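Speed limit for handing over a ribboned box?
Prillwood Community Help > Automation > Good practice

skasitz_fan
We have a two-arm robot on a kitchen counter passing gift boxes to people. Our house rules run to 66 lines and not one mentions ribbon. Is there a sensible rule for grip and release, or do we wing it?

Uibo
Wing it and you'll be retying bows till May. What I'd write down:

Grip the card, never the bow. Satin slides, and the loose tails go looking for a fingertip to get under.

Keep the bow where the wrist camera can see it on the way in. If ribbon tail crosses a fingertip, stop and regrip.

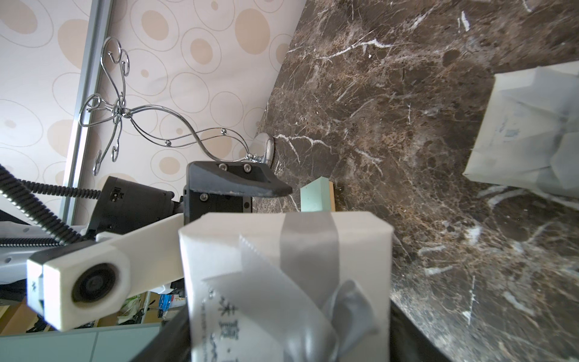
Release rules
Let go only when the person is pulling, and back off slowly. Clear the counter first – paper bags and anything with wire curls count as obstacles, however festive.

trirnutora_2
Just use tape. We did 296 boxes, 2 complaints.

Uibo
Both about the tape, I assume.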